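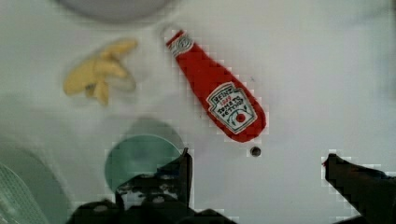 Open Day Visitors See Table-Clearing Work at Prusham Laboratory

12 Dec 2018
By Ebuka Ezeani, Communications Office

Print this page
E-mail this page

The Prusham Laboratory for Assistive Machines opened its ground floor to the public last week for the first time since the building was occupied in May. Up to 300 visitors attended over the course of the afternoon. The longest line formed at Station 2, where a robot arm was at work over a white table set with play food and dishes.

Kelechi Nwosu, who leads the manipulation group, agreed to be interviewed at the station while the demonstration continued. She was joined for part of the conversation by Johannes Masilela, the engineer responsible for the arm and its software.

Dr. Nwosu explained that the group studies how a machine can sort and put away the things left on a table after a meal. The long-term purpose is to support people who live alone and have limited use of their hands.

"We started with the question of what people wanted done," she said. "Cooking came up less than we expected. Clearing up came up all the time. People told us they could manage a meal, and then the plates would sit there until a family member came by."

Asked why the laboratory uses toys, Dr. Nwosu said the choice was made early and has not been reconsidered. Play food can be dropped many times in a day without a mess. It also gives the group a wide range of shapes at low cost. A ketchup bottle and a bunch of yellow fries present very different problems to a gripper with two fingers.

"The bottle has a long body and a narrow neck, so there are sensible places to hold it and places that are not sensible," she said. "The fries stick out in every direction. You can close on one piece and find that the rest has swung around. We learn more from the fries, to be frank, but visitors always ask about the ketchup."

Mr. Masilela described the small camera mounted near the gripper, which gives the software a close view of the table from overhead. He noted that the view includes the black fingers themselves, and that the software must learn where the fingers are in relation to the item it is meant to pick up.

"When the arm comes down, part of the table is hidden by its own hand," Mr. Masilela said. "A flat disc can be half covered by a finger, and the system still has to know it is one disc. Shadows are the other difficulty. On a white surface a gray shadow can look a good deal like a pale plate."

He added that see-through plastic remains among the harder materials for the group. The arm's planning software, known within the laboratory as Plumby, was first written for solid blocks and has been revised a number of times to deal with household items. Mr. Masilela said the current version was trained on 666 recorded pickups, all made by staff members guiding the arm by hand.

Several visitors asked whether the arm could be bought. Dr. Nwosu was direct on this point. The machine is a research tool, she said, and the laboratory has no plan to sell it. The group is in discussion with Prillar, a maker of home care equipment, about a shared study of how such an arm might be fitted to a kitchen counter. No date has been set.

"I would rather people leave with a fair idea of how slow it is," she said. "A woman asked me today if it could do her dishes by spring. I told her no. She stayed and watched for quite a while anyway."

Femi Ogbonna, a graduate student, supervised the station and reset the table between runs. Mr. Ogbonna said that younger visitors were given the chance to arrange the items themselves, and that their arrangements were often harder than those used by the staff.

"They put things right on top of each other, or as close to the fingers as they can," he said. "We tend to leave space between items without thinking about it. I wrote down some of the layouts so that we can try them again."

Dr. Nwosu said the group would use those notes in its next round of tests, which will take place in the Oyelaran Annex once the new tables are installed. She also expects to extend the work to real tableware, beginning with cups.

Asked what she would change for a future open day, she mentioned seating near the station and larger signs. "And a second table," she said. "Onyekachi Nwankwo in facilities has already heard from me about the second table."

Group visits to the laboratory may be requested through the Communications Office.

Print this page
E-mail this page

Related items
Oyelaran Annex: Notice on Building Access
Graduate Student Posters Now on Display
Prusham Laboratory Seeks Participants for Kitchen Study
Safety Training Required for All Shop Users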